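The folding table and the people who stand at it

Opinion. Sunday, March 17, 2019

Any discussion of automation in the textile care trade ought to begin with the work of the hands.

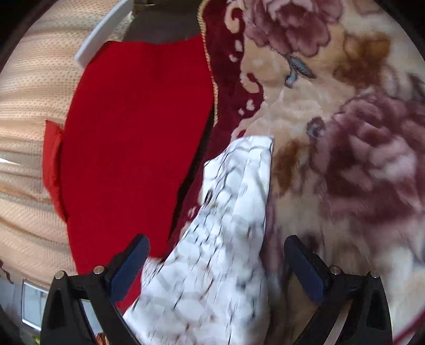
For most of the past century it was assumed that the handling of cloth would be the last part of our trade to be given over to machines. Washing was mechanised long ago, and drying and pressing followed. Sorting and folding were left to people, and the reason was plain enough to anyone who had done the job. Cloth has no fixed shape. A blanket with a deep pile behaves in one way and a thin printed cotton in another, and when the two arrive in the same heap a worker must find an edge, take hold of it and draw one piece free without dragging the rest to the floor. A good sorter does this without looking.

That assumption no longer holds. Machines with two simple fingers and soft pads can now be taught to take hold of a piece of fabric by its corner, and much of that teaching is done by people who carry out the task themselves with a gripper held in the hand. The movements of an experienced worker become the lesson. It is this last point, more than the speed or cost of the equipment, which deserves the attention of employers, and it has so far received very little.

The household laundry at Brevato may serve as a case. It handles bedding, curtains and table linen for private customers and small guest houses, and in February it began a trial of automated sorting supplied by Ulier. The trial covers one line. The laundry employs 60 people, of whom 30 work for all or part of the week at the sorting and folding tables. During the first month the new line was given 2298 pieces to separate. Of these, 497 were passed back to the tables to be dealt with by hand.

The management has described these figures as encouraging, and from an engineering point of view they may well be. The view from the tables is more mixed. The pieces that come back are the awkward ones: fringed throws, heavy blankets with braided trim, small cloths caught in the folds of large ones. Under the old arrangement such items were scattered through the day and gave a change of pace between easier work. They now arrive together. A worker who once handled forty sheets and a difficult blanket may find herself handling difficult blankets for a whole morning. The job has the same title and the same rate of pay, but it is a harder job, and the shoulders and wrists of those who do it will say so before any report does.

Yogesh Rana, who has supervised the tables at Brevato for many years, has put the matter in terms that other employers would do well to consider. "The machine takes the rest out of the work," he told a meeting of staff last month. "If you leave the targets as they were, you have raised them." He asked that the hourly count be suspended for hand-sorted items while the trial continues. The request was granted after some delay. It should have formed part of the plan from the first day.

There is a second question, and it concerns skill. Several members of staff were asked to spend part of each shift using the hand-held gripper so that their way of working could be recorded. They were paid their usual wage for this. It was treated as a light duty, suitable for the end of the day, and it was not entered on anyone's record as training or as specialist work.

The present writer believes this to be a mistake. A person who can pick a creased cotton cloth out of a pile of mixed bedding knows something of value. As long as that knowledge stayed in her hands, the employer paid for it by the hour and lost it when she left. Once it has been recorded, it may be used for years, on other sites, and by firms she has never heard of. It is reasonable that she should be told where the recordings will go. It is also reasonable that she should be paid something more than the ordinary rate for making them.

Objections will be raised. It is said that no single worker's contribution can be separated from the rest, and that a system trained by many people owes nothing in particular to any one of them. This may be true, but it supports a shared payment and does not excuse the absence of one. It is said, too, that small laundries cannot afford such arrangements. Dixit, a smaller business than Brevato, pays a fixed supplement for every hour spent on recorded work and gives each worker a written note of what the recordings are for. The supplement is modest. The note costs nothing beyond the time taken to write it.

It would be wrong to suggest that the staff wish to see the machines removed. Many do not. Folding is tiring, the rooms are warm, and few people who have spent ten years at a table would choose it for their children. Some of the younger staff have asked to be trained in looking after the new line, and two are already able to clear a fault without calling the supplier. What they have not been given is any promise that this will lead to a different post. At Korkis, where a similar line was installed the year before, the maintenance posts were filled from outside, and those who had helped to bring the system into use stayed where they were until their hours were cut.

Employers who intend to follow the same path should therefore settle certain matters in writing before any equipment is delivered. Targets for hand work should be reviewed each time the share of difficult items changes. Time spent in teaching a machine should be treated as skilled time and paid accordingly. New posts created by the equipment should be offered first to those whose present work it will alter, with training given during paid hours. Staff should also have a named person to whom they may bring concerns, and that person should have the authority to stop the line.

The trial at Brevato is due to be extended to a second line once the present one has been reviewed. The staff have asked to see the terms of the extension before it begins, and the management has agreed in principle to provide them. At the time of writing, no draft has been circulated.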